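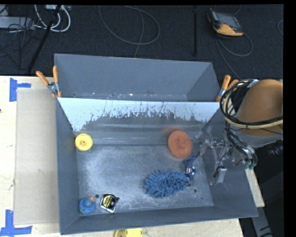
# Comparativa de pinzas para vaciar un cajón – informe de prácticas

Fecha: 2019-09-23

Cuando empecé en febrero pensaba que lo difícil sería el brazo. ¡Qué va! El brazo se portó bien casi desde el principio; lo que me quitó el sueño fueron las pinzas (y el cable de la Frerichs, que se enganchaba cada dos por tres).

## Qué probé

Comparé 3 pinzas con el mismo brazo y el mismo controlador, un Dukotis:

- **Grirard**: dedos anchos con goma, muy fácil de montar.
- **Corside**: ventosa única.
- **Frerichs**: dedos metálicos finos, con articulaciones.

En el cajón gris metí cosas que se parecieran poco entre sí: un pato de goma, una cinta métrica, un estropajo redondo, un plumero de microfibra, un muñeco pequeño... Hice 106 intentos por pinza, siempre con la cámara fija.

## Qué salió

La Corside iba de maravilla con la cinta métrica y fatal con el plumero – normal, entre tanto fleco la ventosa no hace vacío. La Grirard acertó en 65 intentos, pero no entra bien junto a las paredes inclinadas. La Frerichs fue la más lenta (hasta 800 ms solo para cerrar) y aun así es la que me quedaría, porque coge el muñeco por donde haga falta.

## Pendiente

Me falta repetir la serie de la Corside con otra ventosa más blanda, y fijar mejor el cajón: con las pinzas naranjas todavía se me movía un poco al empujar contra el borde.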